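Robot Software 2, Lecture notes, week 4
Notes by Tiziana Sala, with corrections from Geert De Smet

Today we continue with grasp selection. In January we assumed that the object was alone on a flat plate, and the planner had only to choose the angle of the hand. From now on we drop this assumption. The objects stand close to each other, and the planner must decide which one to approach first.

Recall the three inputs of the planner: the pose of the gripper, the opening between the jaws, and the list of candidate regions from the segmentation node. In Omik, the package we use in the exercises, these arrive on separate topics and with different delays. Please check the time stamps before you combine them. A difference of 84 ms was enough to spoil the results of the Kurusthorpe group last year.
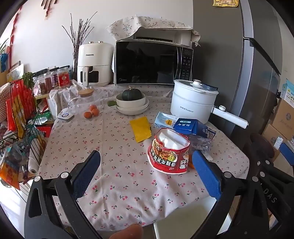 4.2 Crowded tables

A table like this one is difficult for several reasons. The clear plastic bag gives poor depth values, and the same is true for the glass lid of the cooking pot. The milk carton lies behind the opened snack bag, so the segmentation may join them into one region. The yellow sponge is an easier candidate, as it has a simple shape and one plain colour.

The cost of a candidate is the sum of two terms. The first is the distance from the present pose of the jaws. The second is the clearance cost, which grows when the jaws would pass near another region. Burer's weighting gives both terms the same importance – this is fine for boxes, but with soft bags I advise you to raise the second one.

Note also that the jaws are themselves in the view. They must be masked before segmentation, otherwise the blue pads become a candidate too.

Exercise (hand in by May 11, 2022)
a) Run the Leone scorer on the 800 recorded views and save the best candidate for each.
b) Find two views where the best candidate is wrong, and say which term is responsible.
c) Change the weights and repeat a). Write half a page – no code listing, please.

Questions about the mask go to Geert, all others to me.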